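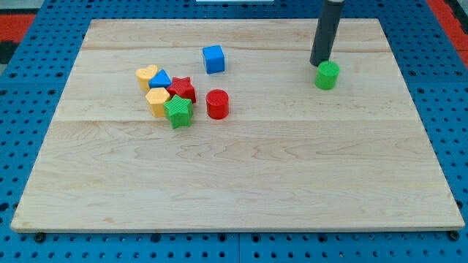

Castillo, workshop, July, 7:40 in the morning

Roulette wheel Huser, bias check, continued from the last entry.

I came early to have the room quiet. The wheel was left standing overnight under its cover and I did not touch the feet. First thing was the level again. Along the long axis the bubble is in the middle. Across, it is a small hair toward the window side, the same as when I stopped. So the floor did not move and the screws did not move. Good.

Summary of what we have until now, for Ekrem, who was away when we started. The Huser wheel is a single zero wheel, bought used by the club. The complaint from the floor was that the section near 19 and 31 comes too often. Erdal Uçar went through the result display records and took out 3,740 spins. He says the dealers are mixed in this set, and also the two directions are mixed, so a thing which happens only in one direction would be hidden inside. I agree with him. The records are useful to see if there is a question, but I don't want to decide from them.

On this single zero layout 19 and 31 are not neighbors. Between 31 and 19 there is a large part of the wheel whichever way you go. I write this because on the complaint sheet they are called "the section", and I lost half an hour looking for one bad section before I took the drawing and checked the order of the numbers. If both are really high, we have two separate places, or we have luck and a player who remembers well.

Plan is 1,000 spins by hand, half of them clockwise, with the same ball. I am using the Nomano ball, the smaller one. The bigger ball jumps less and I think it would show a loose fret more clearly, but the club plays with the smaller one and the test should be like the play.

9:15. Stopped for a moment. The ball was dropping from the track at nearly the same place many times one after another, when I spin clockwise. I marked the deflector on the paper as D3. This is the sign of tilt, but the level says there is almost no tilt. I took the ball out and passed a finger along the track. Before D3 there is a place where the lacquer feels different, a little dull. Cleaned it with a dry cloth, then with the cleaner from Flovis, waited until it dried. After cleaning the ball goes past D3 more often. I must write that the spins before this moment cannot be mixed with the spins after. I drew a line in the count book and started from zero. Painful, but it is correct.

Ekrem, please, when you clean the track, write the time. I suspect that in the club they clean only the bowl and the number ring, where the guests can see it.

11:30. Frets. I tapped each one with the plastic rod, as Erdal showed me. A tight fret gives a short sound and a loose one gives a softer sound. The fret on one side of 31 is softer. On the other side it is normal. For 19 both are normal. I repeated with my eyes closed, turning the wheel first so I would not know the number, and I found the same fret. So I believe it.

A loose fret takes energy from the ball, so the ball stays instead of jumping out. It could explain 31. It explains nothing about 19.

I didn't tighten it yet. If I tighten it now, we will never know how it was with the loose fret and the clean track. First finish the count, then tighten, then count again.

14:20. Ekrem came and we spun together, he spins and I write. It goes much faster. He has a stronger hand than me and the ball makes more turns. We discussed if this matters. He says no, I say maybe, so in the book there is now a column with the initial of who made the spin. Also he proposed to mark the rotor speed with the stopwatch every tenth spin. We do it.

Counterclockwise half is finished. By looking only, without any calculation, 19 is ordinary. 31 is in the upper part but it is not the highest number. I will not do the chi-square before the clockwise half is complete, otherwise I will start to wish for a result.

Erdal telephoned. The club wants the wheel back soon because the second table is standing closed. I said to him that they can have it when both counts are done, and he will ask if they can use the Castillo spare wheel in the meantime.

To do:
Clockwise half, Ekrem spinning, me writing.
Check the level again after, and write the number, not only "ok".
Ask Erdal to separate the 3,740 by direction, if the dealer sheets allow it.
Order fret screws. The box has only the long ones.
Find out when the track was last cleaned in the club.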